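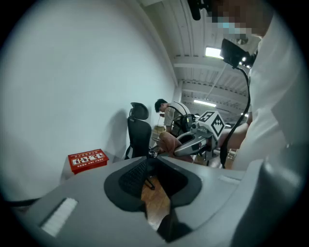 Teaching by Hand

By the staff of Skotura
May 4, 2026

Search Skotura Articles Issues Go

A robot arm that has to fold a carton flap can be programmed by specifying every position the arm must pass through. It can also be shown. Showing has become the cheaper option for tasks in which the parts never arrive in quite the same place, and most of the working day at Etuden, a contract data shop occupying one floor of a former print works, is spent on it.

Three methods are in common use. In the oldest, called kinesthetic teaching, a person takes hold of the arm and pushes it through the motion while the joint encoders record. The second is teleoperation: the operator moves a controller or a smaller copy of the arm, and the full-size arm follows. The third leaves the arm out altogether. The operator carries a gripper in the hand, does the job with it, and a camera on the gripper stores what the gripper would see if a robot were holding it.

Etuden uses the second and third, and its work has moved steadily toward the third. An arm cell takes up floor space, needs a guarded area and produces one stream of demonstrations. Handheld grippers can be issued to as many people as there are tables. The operator also feels contact directly through the handle, which matters when pressing a lid home or pulling a cable out of a tray. A teleoperator without force feedback has to judge the same contact by eye, and usually slows down to do it.

The drawback is position. A robot arm knows where its wrist is because each joint reports its angle. A handheld gripper has no joints behind it, so its path through the room must be recovered by other means. Visual tracking from the wide-angle camera handles most of it, helped by inertial sensors. Printed square markers, of the type long used in camera calibration, provide known geometry that software can find quickly. A marker cube fixed to the top of a gripper presents more than one face at a time, so an outside camera can still solve for its pose when the operator turns the wrist.

Tracking fails in predictable ways. A large blank wall gives the software few features to hold on to. Fast rotation blurs the markers. A sleeve or a second operator's shoulder can block the line of sight for half a second, and if that half second contains the grasp, the recording is of little use.

In April the shop ran a batch for Tlapale, a packaging line builder that wanted a policy for opening small cartons, removing an accessory and closing the carton again. Operators recorded 2,734 demonstrations. Automatic checks rejected 379 of them for lost tracking, and reviewers removed another 116 for errors in the task itself, most often a carton that was released before the flap had seated. The remainder went to training.

The rejection rules are stricter than they first look. An episode must begin with the jaws open and the object in view. The operator may not change hands. Regrasping is permitted, and Tlapale asked that it be kept, on the grounds that a robot which has never seen a missed grasp has no record of what to do after one. An episode in which the operator fumbles the carton, recovers and finishes is therefore accepted. One in which the operator reaches in with bare fingers to help is not.

Pace is a matter of disagreement. New operators tend to work slowly and pause between movements. A model trained on such recordings learns the pauses, and will stop over the carton for no visible reason. Experienced operators move without hesitation but can exceed what the arm is able to follow. Etuden's present practice is to set a speed ceiling at the wrist and flag any episode that crosses it. The ceiling is taken from the slowest arm the customer intends to use.

Processing is done with Zurnent, a software package that aligns the camera footage, the tracked path and the jaw width on a common clock. Jaw width is simple to measure, but its timing is critical. An offset of a few video frames between the image and the jaw signal teaches the robot to close early, and the fault can be difficult to find afterward because each stream looks correct by itself. The shop now begins every session with a fixed sequence of open and close movements in front of the camera, from which the offset is computed.

Transfer to the arm remains the weak point. A human elbow goes where a robot elbow cannot, and a path that is comfortable by hand may run the arm into a joint limit. Zurnent tests each path against a model of the target arm before it is accepted. For the carton batch, 563 episodes passed review only after the base of the simulated arm had been moved closer to the table, and Tlapale changed its mounting drawing to match.

The next batch is planned for flexible pouches. These deform under the jaws, hide their own edges and rarely lie flat, and the starting rules for an episode are still being written.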